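Keeping Houseplants Alive in Shared Apartments
Term project report, Prinerbridge
Sumaiya Pramanik and Dehua Zhong

Why we picked this

We both came to Prinerbridge with plants from home, and by May we had lost most of them, so when the time came to choose a project we hardly had to talk it over. We wanted to find out how people who share a kitchen and a living room look after a plant that belongs to everyone, and what makes the difference between one that lasts the year and one that ends up on the compost heap behind the Sowerby building.

What we did

We handed out a short survey and got 115 answers back, which was far more than we had hoped for (thank you to everyone who filled it in during exam season!). After that we visited 13 apartments, usually around dinner time, and stayed for tea more often than we had planned. In each one we asked who did the watering, how they knew it was time, and what happened over the breaks.

What we found

Too much water was a bigger problem than too little. In six of the apartments we visited, two or more people were watering the same pot without telling each other — all of them meaning well, of course. The homes with a note on the fridge or one named person had far fewer sad stories to tell us. Light mattered too, but people tended to put a plant where they liked to look at it, and the kitchen table won over the windowsill again and again.

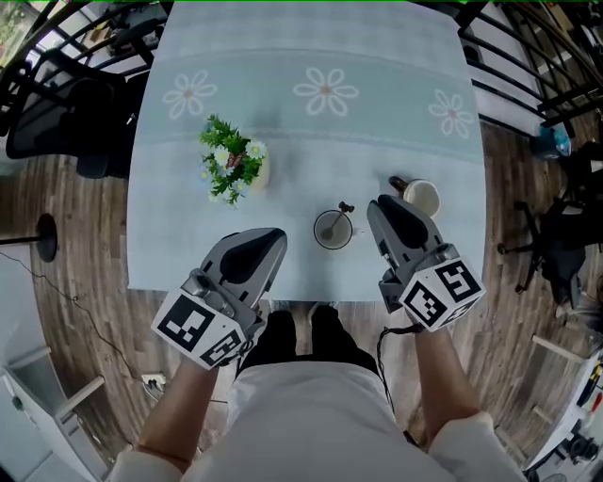

Kumudini Sikder wrote back after reading our draft that we had been too hard on the kitchen table, and that in her apartment a plant there gets noticed at every meal, so a drooping leaf never goes more than a day without somebody fussing over it. We think she has a point, and we added a question about it to our second survey, which only 15 people have answered so far.

What we would change

We would start earlier in the year, before the heating comes on, and we would ask about pot size. Sepehr Ghasemi lent us his moisture meter for the last few visits, and we wish we had used one from the start.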